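How to Book a Cabin Berth on the Kütt Night Ferry

By Fouzia Memon
Updated March

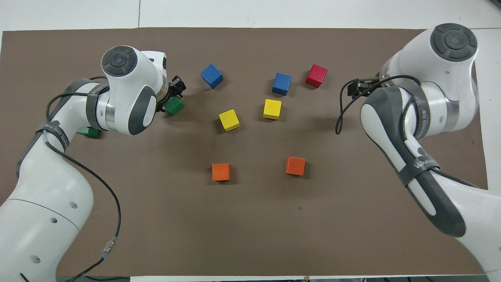 Small coloured cubes on a brown mat.

The night ferry to Kütt leaves Larkier harbour at 21.40 and gets in just after breakfast. Deck seats are sold at the quay, but cabin berths have to be booked ahead, and the booking page can be confusing the first time.

1. Go to the Teveveo Lines site and choose "Overnight". The default is the day sailing, which has no cabins.

2. Enter your dates. If you can travel on a Thursday, check that sailing first. It was 14 euros cheaper per berth when I last looked.

3. Pick "berth" for one bed in a shared cabin or "cabin" for the whole room. A shared cabin sleeps four. Bedding is included, towels are not.

4. Choose your deck. Cabins on deck two are close to the engines. Deck four is quieter but has fewer rooms, and they go early in summer.

5. Type your name as it appears in your passport. Changing it later costs 41 euros.

6. Pay by card and save the booking number. The confirmation email can take nearly 200 minutes to arrive.

On the day, take your passport and booking number to the ticket hall. Check-in closes 45 minutes before departure. Large bags go on the trolley by the ramp, so keep your night things in a small one.

The café on board shuts at 23.00. There is a bakery on the harbour road in Larkier if you want something for the crossing.

From the terminal at Kütt, the Ludent bus runs to the old town. Buy the ticket from the driver.

Contact | © Fouzia Memon | Back to top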